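Notebook – Gundthorpe kitchen, December

Good morning's work on Ranora! I finally swapped the grasp picker over to the new scoring, where each candidate gets marked down for how close the fingers come to the neighbouring jars on the way in, as well as at the grasp itself. The old version only looked at the end pose. We ran 32 tries with each, same jar layouts, me resetting by hand from the taped sheet.

Neighbour knocks: 9 with the old scoring, two with the new. I'm really pleased with that. Planning is a touch slower – we sample 1,000 candidates and now check the whole approach – but I'd take the wait any day.

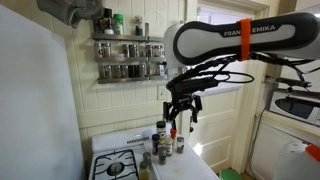 Knut Kleinschmidt reckons the layouts are too kind, and that I should push the jars closer together before I get excited. He'd also like the wrist angle logged at first contact, so we can tell a bad approach from a bad close. Fair call on both.

Both knocks with the new scoring came on a final descent, with a taller jar behind the target. My guess is the depth fill behind dark lids. Will colour the bad points in the viewer and check.

To do: tighter layouts, wrist log, rerun the old scoring on the same seeds. Save the Tedesco weights before touching anything!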